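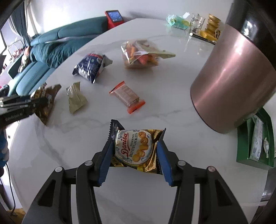 Wastetti Books, Widencombe: shop floor and stockroom check
Checked by Olanrewaju Tijani, before opening. Comments follow each item.

Front door and step
Door closer: OK.
Step edging: lifting at the left corner. Taped for now, needs two new screws.

Aisles
Clear width at Fiction and Local History: OK.
Clear width at Travel: not OK. Three cartons of trade-ins on the floor. Moved to the stockroom during the check.
Kick stools: one has a dead castor. Taken off the floor.

Shelving
Wall fixings, bays 1 to 5: OK.
Wall fixings, bay 6: top bracket loose. This bay carries the atlases and art books. Top shelf cleared until it is refixed.
Nothing stacked above the cornice: OK except the old encyclopaedia set in Reference, 20 volumes. Santino Lagos to bring it down. 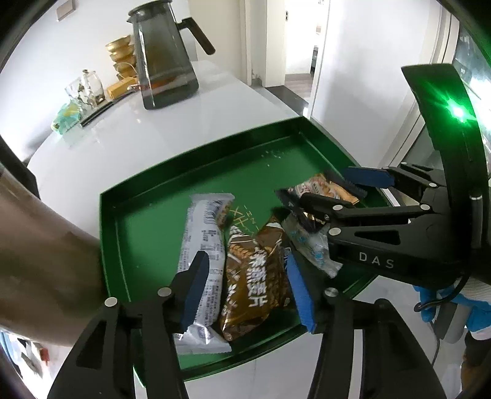 Stockroom
Cartons no higher than shoulder: OK.
Carton weight: two over the 20 kg limit, both hardcovers. Repack.
Damp on rear wall: same patch as December, no bigger. Keep stock 30 cm off that wall.
Ladder: feet good, label readable, locked when not in use.

Electrical
Test tags: in date, except the desk lamp at the counter. Unplugged.
Heater in the reading corner: kept clear of the armchair and curtains. OK.

Fire and exits
Extinguisher at counter: gauge in the green.
Rear exit: opens fully. Book trolley was parked across it. Moved. Second time running, please use the bay beside the sink.
Exit light: working.

Author evenings
Chairs are not to go past the end of the Poetry bay. Staff on the night to check the rear exit before doors open.

Still open
Step edging: Santino
Bay 6 bracket: Skananbridge Joinery, quoted $340
Desk lamp: Olanrewaju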